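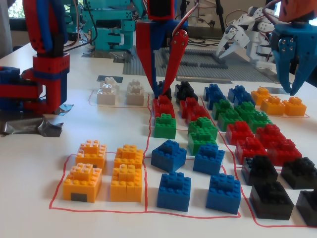

Speaker notes, Vitanville library talk, evening version (the long one, with the slides about the garage)

Okay, start slow. Wait for the people at the back to find chairs. Say hi, say thanks, say the coffee is behind them and they can get up whenever they like, I won't be hurt.

Opening bit: ask who owns a drawer they're scared of. Hands. There are always hands! Mine was in the kitchen, second one down, and it had a bicycle pump in it. We didn't own a bicycle. We hadn't owned a bicycle since Ross, and we left Ross seven years ago, so somebody wrapped that pump in newspaper and drove it across two counties for me. I think it was me.

Then the move itself. Keep this short, I always run over. We had 351 boxes of stuff if you believe the movers' sheet, and I do, because I paid by the box. About a third of the way through unpacking I stopped, and the rest went into the garage and stayed there, and that's how I became a person who gives talks about sorting things out.

Next slide (the garage, before). Let them groan.

Main point number one. Sort by where you use it. Most of us sort by what a thing is. All the tape together, all the scissors together, all the batteries together in a beautiful little bin. Looks great! Then you need to wrap a present and you're walking to three rooms. I now keep tape and scissors and a pen in the closet with the wrapping paper, and another pair of scissors lives with the mail. Yes, I own five pairs of scissors. Somebody will ask if that's clutter. Say no, firmly, and move on.

Tell the flashlight story here if they're laughing. Skip it if they're not. (Power out, flashlights all stored neatly together on the top shelf in the basement, me on the stairs in the dark in my socks.)

Main point number two is labels, and I get a bit worked up, so drink some water first. A label is for the other people in the house. You know what's in the blue bin, you packed it. Your kid doesn't, and neither does your mother-in-law when she's kindly putting away your dishes. Use the words they'd use. I had a bin marked "Seasonal" for two winters and my family would stand right next to it and yell "where are the gloves?" Now it says GLOVES AND HATS in fat marker. The yelling has gone way down.

Pause for questions about label makers. I like mine, I don't think you need one, masking tape is fine. Don't get pulled into the font conversation again.

Main point number three, the maybe box. Show of hands on who has one. The rule at our house is that a maybe box gets a month written on the outside, and when that month comes around again it gets opened one time, at the kitchen table, with a trash bag on the chair next to me. Mine says April. Last time I kept a gravy boat and a set of tent pegs and let the rest go. I've used the gravy boat twice! I'm still thinking about the tent pegs.

Paper. Sigh loudly here, they'll sigh with you. I kept every manual for every appliance, including the ones we'd left behind in the old kitchen. One folder for house, one for car, one for people, and a shoebox for things I can't decide about. The shoebox is allowed to exist. Say that twice, someone always looks relieved.

If there's time, talk about the Plendomum swap table. Bring one good thing, take one good thing home, and you're not allowed to take two even if you brought two. I came back with a waffle iron. My husband has opinions.

Money part, quick. I added up what I'd spent on bins and baskets before I'd sorted a single thing, and it came to 602 dollars. Let that sit for a second. Most of those bins were the wrong size for the shelves, so please measure your shelves before you go shopping, and write it on your hand if you have to.

Wrap up with homework: one drawer tonight, the scared one. Set the oven timer and quit when it beeps.

Handouts are on the table by the door. Take the extension cord home this time, it's the orange one and it's mine.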